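儿童故事写作 第四讲讲义
从一句念叨到一本书:重复、翻页与朗读
2021年6月

各位同学好。上次下课以后有好几位留下来问我,家里孩子天天缠着要听同一个故事,能不能就拿这个故事来当作业。当然可以,我还巴不得大家都这么做呢。孩子反复要听的东西,里面一定有一个地方勾住了他,我们这一讲就是想慢慢把这个地方找出来,再看看怎么把它写到纸上去。讲义写得有点长(我知道,我每次都这么说),大家可以分几次看,上课的时候带着就行,边上多留了点空白,方便写字。

一、口头故事和纸上故事差在哪里

先说一个老问题。很多人在床边讲故事讲得眉飞色舞,一坐下来写,就干巴巴的。我自己头一回写的时候也是这样,写完拿给家里人看,他们客客气气地说“挺好的”,然后就去做饭了。

原因不难想。口头讲的时候,你有声音,有表情,有停顿,孩子一走神你马上就能察觉,声音压低一点,他又凑过来了。到了纸上,这些都要靠句子的长短、换行的位置、词的软硬来替你完成。而且念这本书的人多半不是你,是一个下了班很累的爸爸,或者一个戴着老花镜的外婆,他们第一遍念就得念得顺。所以我常劝大家,写的时候心里想两个人,一个是听的人,一个是念的人,后面这位特别容易被忘掉。

这里用我们这学期一直在读的例子,科莱特·维达尔(Colette Vidal)的《奥纳里不肯睡》(Ornari系列的第一本)。维达尔原先在弗洛尔布里奇(Flollbridge)的一所小学里管图书室,中午孩子们吃完饭没处去,都挤到她那里,她就随口编一只叫奥纳里的小獾,怎么也不肯睡觉,总有新的理由。编着编着,孩子们开始替她编理由了。她后来在这本书的后记里写,第一本里最好的三个理由都是孩子想的,她只负责记下来。我觉得这句话谦虚得有点过头,不过大家可以体会一下,一个故事先在嘴上活了很久,再落到纸上,它的骨架往往已经很结实了。

德洛姆(Delorme)出版社收到的初稿很长,据维达尔自己讲,有217行,念一遍要念到大人自己先睡着。最后印出来的版本是29行。中间砍掉的东西,我们在第三节里会看几段。

二、重复句

奥纳里的故事里有一句反复出现的话,大家应该都背得出来了:

“眼睛说困了,脚说还没有。”

这句话在全书里一共出现四次。请大家翻开复印件,看看四次分别在什么位置。第一次是奥纳里自己说的,刚被抱上床;第二次还是他说,可是前面加了一个小小的哈欠;第三次是妈妈替他说的;第四次,话变了,变成“眼睛说困了,脚也困了”,后面就没有话了,翻过去只有一张安安静静的画。

我想请大家留意几件事。

重复句要短,要好念。上面这句前后两半差不多一样长,中间有一个自然的停顿,三四岁的孩子听两遍就能跟着说。如果你写的重复句自己念着都打磕巴,那就要改。我改重复句的时候会在厨房里走来走去地念,切菜的节奏特别适合检查这个。

重复句要能变。一模一样地出现四次,孩子也会喜欢,可是大人会累,故事也走不动。维达尔的办法是每次动一点点:换一个人说,加一个动作,到最后才动词语本身。改动越晚,分量越重。

重复句最好带一点讲理的味道。孩子很爱讲理,尤其是不太通的理。“脚说还没有”,你看,多理直气壮!我外甥女有一阵子不肯洗头,理由是头发在午睡。这种句子你坐在书桌前想一个下午也想不出来,所以请大家随身带个小本子,听到了马上记,别指望晚上还想得起来。

课堂练习(在本子上写,不用交):写下你家孩子,或者你自己小时候,常说的一句不讲理的话。然后试着让它出现三次,每次由不同的人说出来。先不管故事是什么。

三、翻页

图画书的翻页,像舞台上的幕布,一拉一合之间孩子会猜。我们中国的家长念书有个习惯,手指头早早就捏住了页角,念到最后一个字,页已经翻过去一半了。所以最后一个字之前,那个小钩子一定要已经放好。

看一段初稿和定稿的对比。初稿是这样的:

奥纳里从床上爬下来,他走到门口,打开门,看见走廊里黑黑的,他有点害怕,可是他还是走了出去,因为他想看看月亮是不是也睡了。

定稿:

奥纳里爬下床。
走廊黑黑的。
月亮睡了没有呢?(翻页)

大家比较一下,初稿里的“走到门口”“打开门”都可以交给画,画家一笔就画完了。“有点害怕”也不用说,“走廊黑黑的”后面跟着一个小獾的背影,孩子自己就会把被子往上拉一拉。最后那个问句放在页尾,手指捏着页角的大人自然会停一下,孩子会抢着回答。有的说睡了,有的说没有,还有的说月亮去上厕所了(真的有人这么回答过我)。

同学们交上来的上一次作业,我一份一份都看了,最常见的情况是把答案放在了问题的同一页。比如“门后面是谁呢?原来是奶奶!”这样孩子还没来得及猜呢,奶奶就已经进来了。请把“原来是奶奶”挪到下一页去,顺便把“原来”也删掉,试着念念看,味道会好很多。

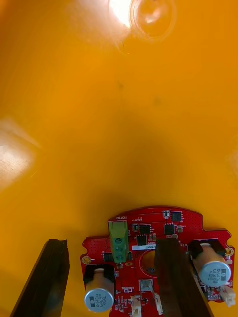
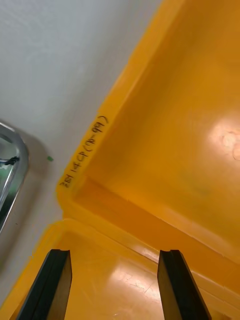 再讲讲页数的分配。我们班上用的是简化的格式,正文按12个跨页来排,封面、环衬、扉页都不算在里面。为什么要先定下来呢?我发现大家没有格子的时候,开头总是写得特别足,天气、房子、家里有几口人,都要介绍一遍,等到真正有意思的事情开始,已经没地方了。先把格子画好,贴在墙上,每一格里只写一句话,说说这一页发生了什么。如果有一格写不出来,或者两格写的是一样的事,毛病就看见了。

我自己习惯这样分:第一个跨页就让主角想要一样东西,或者不肯做一件事。第二到第四个跨页让他试,第五个左右出一点岔子。中间那段是最难的,容易松,可以在这里让重复句换一个人来说。到第十个跨页要有一个安静的地方,字越少越好。最后一个跨页留给余味,最好什么道理也别讲。这个分法是给初学的同学一个扶手,走熟了就可以放开,维达尔自己的第三本《埃尔托夫登的雪》(埃尔托夫登,Eltovden,是奥纳里外公住的村子)就完全没有照这个来,前面一半几乎什么事都没发生,只是在下雪。可是那一半读起来真好。喜欢的同学可以找来看,我们下学期也许会细讲。

四、朗读检查

稿子写完了,先放两天。我知道大家都想马上发给我,请忍一忍。两天以后,按下面的办法来。

头一遍,自己大声念,用平常说话的速度,不要演。念错的地方,用铅笔在下面画一道线。念错往往是句子的毛病,比如三个第四声的字挨在一起,或者一口气要换到句子外面去。中文的句子尤其要小心“的”,一句里面有三个“的”,念起来就像下楼梯时鞋子没穿好。

第二遍,请别人念给你听。这一步很多同学不好意思做,可是它最有用。找一个没有看过稿子的人,什么都别解释,你就坐在对面听。他在哪里停,在哪里加快,在哪里把你的词悄悄换成了他自己的词,都记下来。换词的地方我通常就照他的改了,那多半是更像人话的说法。

第三遍,念给孩子听。如果家里没有合适年纪的孩子,可以来参加我们班的朗读会,小朋友最多收16位,家长陪在后面坐。念的时候请放下“他喜不喜欢”的心,孩子很有礼貌的,你问他好不好听,他都说好听。要看他的身体:什么时候往前凑,什么时候开始抠鞋子上的贴,什么时候抬头看你。我有一篇写小乌龟搬家的稿子,自己得意得不得了,念到第三页,前排一个小男孩非常温柔地问我,老师,还有几页?回家我就把那一段全删了。后来那篇也没出版,不过删过以后确实好多了。

五、关于“教育意义”

这一条本来不想写的,因为每年讲到这里都会讨论很久,可是这学期提问的人特别多,就简单说几句。

有同学问,故事里要不要告诉孩子早点睡觉、好好吃饭、和朋友分享。我的想法是,你心里有这个意思,写出来自然会有,用不着请一位猫头鹰爷爷在最后一页总结。奥纳里最后睡着了,书里没有一个字说“所以小朋友们要按时睡觉哦”,可是念这本书的家庭,念到最后一页,声音都会自动轻下来,灯也关小了。

如果实在舍不得那句道理,可以试着把它给一个说话最不可靠的角色,让他一本正经地说错。孩子来纠正他的时候,比听你讲要认真得多。

也有同学担心,不讲道理,家长会不会不买。这个我没办法保证。我只能说,家长自己也是要每天晚上念的人,他们对一本念着舒服的书,会有很深的感情。

六、这次的作业

把你在第二节练习里写下的那句话,发展成一个故事,按12个跨页来写,每个跨页标清楚数字,翻页的地方空一行。画面需要说明的,用括号写在下面,越短越好,不要替画家决定小獾穿什么颜色的袜子。

请同时交一份朗读记录,写明是谁念的,在哪几处停顿或者念错了,你后来怎么改的。记录潦草一点没关系,我就爱看潦草的,涂改越多我看得越高兴。

还没有拿到《奥纳里不肯睡》复印件的同学,请在下次上课前找我要。下一讲我们讲配角,讲那些只出现一页、却让孩子追问好几天的小人物,请大家先想一想,奥纳里书里那只从头到尾都在画面角落里找拖鞋的老鼠,要是给它一句台词,你会给它哪一句?写在纸条上带来就好。

补充阅读(选读):维达尔《奥纳里不肯睡》后记;《埃尔托夫登的雪》前六个跨页,留意哪几页完全没有字。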